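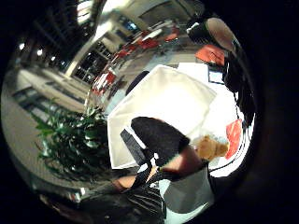
A white cloth, set cornerwise on the table.

Greek Before Breakfast

Gradville College dropped its biblical language requirement when enrollment in the ministry program was falling and the administration was looking for anything that might make the degree easier to finish. Students could still take Greek as an elective. Few did. Hebrew was offered only when enough people signed a sheet outside the registrar's office, and for several years in a row there weren't enough names.

Now the languages are back, and this time they are required. Every student in the pastoral ministry track takes two years of Greek. Hebrew is required for those planning to go on to seminary and strongly suggested for everyone else. The first class to enter under the new rules has 29 students, and they meet at 7 a.m. on the ground floor of Lendberg Hall, in a room that smells of radiator paint from October on.

Karthik Karunaratne teaches the first-year section. He came to Gradville from a parish in the next county, where he had been preaching from the Greek text for most of his working life and had mostly kept quiet about it.

"People in the pews don't need to hear the word 'aorist' on a Sunday morning," he said. "But I needed to know it was there. It changed what I was willing to say and what I wasn't."

The early hour was his idea. The rest of the ministry curriculum is stacked between ten and three, and many students work evening jobs. He also thinks vocabulary sticks better before the phone has had a chance at you. Some of his students agree with this. Others bring very large coffees.

The course is built on drill. Each meeting opens with a written quiz on the forms from the previous day, then twenty words read aloud by the whole class, then a passage. By November the students are reading short stretches of the Gospel of John, which has a small vocabulary and simple sentences. Mark comes in the spring. Paul is held back until the second year, and Karunaratne makes no apology for that.

Adel Belhaj, a sophomore, grew up hearing Arabic at home and English everywhere else. He expected to do well in Greek and then failed the first two quizzes.

"I knew how to talk in two languages, but I had never had to learn one from a chart," he said. "In Arabic I just know. My grandmother would correct me and that was the lesson. With Greek you have to build it up from nothing, and it's slow."

He went to the tutoring table in the library and stayed with it. He now runs a review group on the nights before exams. He plans to add Hebrew next fall, and he expects some help from Arabic there, with the three-letter roots especially.

Not everyone on campus wanted the requirement. The debate among the faculty went on for most of a year, and it wasn't a quarrel between people who cared about Scripture and people who didn't. Those against it pointed out that pastors spend their weeks visiting hospitals, settling arguments, reading budgets and sitting with grieving families. A credit hour spent on verb endings is a credit hour taken from counseling or from field placement. Good software can parse any word in the New Testament in a moment. And many graduates admit that their Greek was gone within a few years of leaving school.

Those in favor granted nearly all of that. Their case rested on the working habits of a preacher. A pastor who has never read the text in its own language depends entirely on commentaries when commentaries disagree, and has no way to judge between them. The software will tell you that a verb is a perfect passive. It won't tell you whether that matters in this verse. The proposal passed by a narrow margin, with a promise to look at it again after the first class graduates. 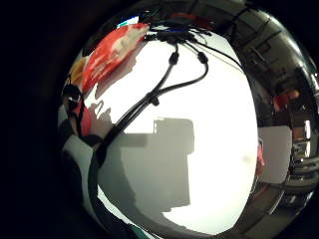 Second-year students spend part of the fall on textual criticism, the study of how handwritten copies of the New Testament differ from one another and how editors decide what to print. It is the part of the program that most worries parents and, often, the part students like best. They learn early that there is no single ancient copy behind the Bible they carry. A printed edition draws on many witnesses, and it looks a good deal like those black cables against the pale background, separate strands that come down in loose curves and join lower down in one thicker line. The work of the term is to trace a few of the strands back. Students take a short passage, compare the readings, and write a defense of the one they think is oldest. Most of the differences are spelling and word order. A few are larger, such as the ending of Mark, and those get a full week each.

Money for the program is modest. The Rebelo Fund, set up by a family with several Gradville graduates in it, pays for the tutors. The Prestetti Reading Room in the library holds the lexicons and grammars, some of them falling apart, and the college has set aside $2,000 this year to rebind the worst ones. Students buy their own Greek New Testament. Karunaratne asks them to get a hardback — the paperback does not last — and to write their names in it, in Greek letters, on the first day.

He doesn't expect all of them to keep the language up. He tells them that ten minutes a day after graduation will hold most of it, and that a month off will lose more than they think. Several of his former parishioners have asked to sit in on the class. So far he has told them there are no chairs left, and that a summer section is under discussion.

Belhaj preached for the first time last month, at a small church outside town, on the opening verses of John. He had worked through the passage in Greek for the whole week before. He used one Greek word in the sermon, explained it, and moved on.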